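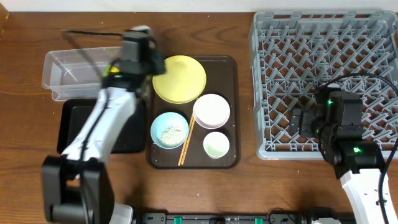
Kedora is a training method for two-armed robots that teaches them to clear up after a meal. A robot trained with it moves plates, bowls, cups and chopsticks off a serving tray, empties leftover food into a bin, and stands the dishes in a rack. The method was developed by Zamfira Onu and Liviu Enache at the Bucur laboratory and first shown in September at a workshop in the town of Kamine. It is best known for its use of "joint pauses," short moments in which both arms wait until each one's next move fits with the other's.

Background

Clearing a table looks like a simple chore, yet it packs a surprising number of hard problems into a small space. Chopsticks are thin and roll away when touched. A shallow plate has to be lifted by its rim, and a bowl with rice in it has to stay level until it is over the bin and then be tipped a long way. Every dish also changes the job for the ones after it, as a plate set badly in the rack can block the slots a bowl needs.

Earlier work at the laboratory, led by Luminița Bratu, used one arm and a fixed list of moves. That system, called Ballska, could rack clean plates very well. It had trouble with food. With a single gripper there was no way to hold a bowl and scrape it at the same time, and sticky rice often stayed where it was. Bratu's closing report suggested adding a second arm and dropping the fixed list altogether, and Onu took up both ideas when she joined the group.

How it works

Kedora belongs to the family of methods known as imitation learning, in which a robot learns by copying recorded examples. A person guides a pair of small leader arms by hand, and the robot's own arms follow along. Camera views and joint positions are saved the whole time. The training set holds 1,581 of these recorded sessions, each one starting with a laid tray and ending with the tray cleared.

The learned program, or policy, takes in the camera views and the current position of both arms. It then predicts a short run of upcoming moves for each arm, 40 steps long, and begins to carry them out. Before the run is finished it looks again and predicts a new one, which lets it react if a bowl slides or a chopstick turns in the gripper.

The clever part is what happens between the two arms. Enache noticed while reviewing recordings that skilled operators often stopped for a beat with both arms in the air, usually just before passing a dish from one side to the other. The usual practice was to trim these stops out of the data as wasted time. Enache kept them, marked them, and had the policy predict them as a separate signal. When either arm predicts a pause, both hold still until the signal clears. It is a lovely small idea, and it costs almost nothing to compute.

Task setup

The standard Kedora task uses a tabletop with an arm mounted at each side. A serving tray sits in the middle, with containers on the left and a dish rack on the right. The left arm handles most of the food and the loose items. The right arm does most of the racking. Neither job is written into the program, and in practice the arms trade roles when a dish lies closer to the other side.

The rack used in the published tests has a grid of slanted pegs, which makes placement harder than in a rack with straight rows. A plate will stand in it at several angles – some of them stable, some of them not – and the policy has to settle on one while the dish is still in the air.

Results

The main test covered 34 tray layouts that did not appear in the training data. With joint pauses switched on, the robot fully cleared 29 of them. With the pauses trimmed out of the data in the usual way, the same policy cleared 18. Nearly all of the difference came from handovers, where the untrimmed version dropped far fewer dishes.

Chopsticks remained the weakest point. The policy tended to pick them up one at a time, even when they lay side by side, and a pair resting against a bowl could be pushed under it by accident. Leftover rice was handled much better than in Ballska, though a few grains left on the tray were generally ignored, and the scoring rules did not count them.

An unplanned finding came out of a long Saturday run in which Horațiu Bucur kept swapping bowls for ones of other sizes. The robot slowed down for unfamiliar bowls, pausing more often before lifting them. Nothing in the training had asked for this. Onu and Enache describe it as one of the most encouraging things they saw.

Reception and later work

Gunhild Bach, who works on robot grasping, praised the method for making use of data that other groups throw away. She also pointed out that the pauses were marked by hand, a slow job that would not scale well to a larger set.

A follow-up project is testing whether the marks can be added automatically from arm speed alone. It aims for a set of 4,000 sessions and adds spoons, lidded soup bowls and stacked plates.

See also

Ballska
Imitation learning
Two-armed manipulation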